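I have had the same song in my head since January, and I'm going to hand it over to you now, because that's what blogs are for.

My niece sent me the link at breakfast with no message, only a row of little hearts, which from her means "watch this at once, Auntie". So I did, with my toast going cold, and then I watched it again, and then I rang my sister and made her watch it while I listened to her watching it. It's a girl called Rosalinda Aquino, singing every big number from the old Zosari cartoons, all run together in one go, while her grandfather plays along on the accordion. If you grew up with those films (we had two of them on tape, and wore one of them right through) you'll be in bits by the second verse.

What I love is how unfussy it is. She has on a yellow raincoat for the harbour song and a paper crown for the palace one, and that's your lot for costumes. They filmed it all over Cliltimwood, on the bandstand and down by the boating lake and on the steps of the old Quiambao picture house, where I once queued for 40 minutes in the drizzle to see the third film and was told at the door it was full. I still haven't quite forgiven them! But there she is on those same steps, belting out the moonlight song as if the whole town had come to hear it.

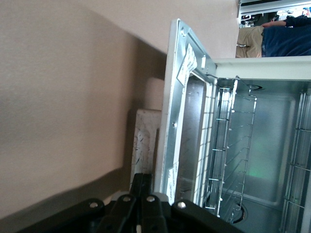

*Page last changed: January, 2 small corrections*

The grandfather deserves a paragraph of his own. He never once looks at the camera. He watches her the whole way through, and when she comes in early on the lullaby he simply skips along and catches her up, and you can see his shoulders going with laughter. I played piano for school shows for years and I know how hard that is to do gracefully. I used to glare.

When I first saw it the video had 1,372 views, and I'd guess a fair few of those were my family. I did go looking for more and found one other, a much shorter one, where she sings the Plolholm ferry song in what seems to be somebody's garage. The sound isn't as good, but she does all the seagulls herself, and they're very fine seagulls.

My mum, who is 70 and claims not to care for cartoons, asked me to put it on again after supper. She knew every word of the lullaby. I had completely forgotten that she used to sing it to us on long car journeys, usually somewhere past the second roundabout, when the squabbling started. She says I always asked for the seagull one instead.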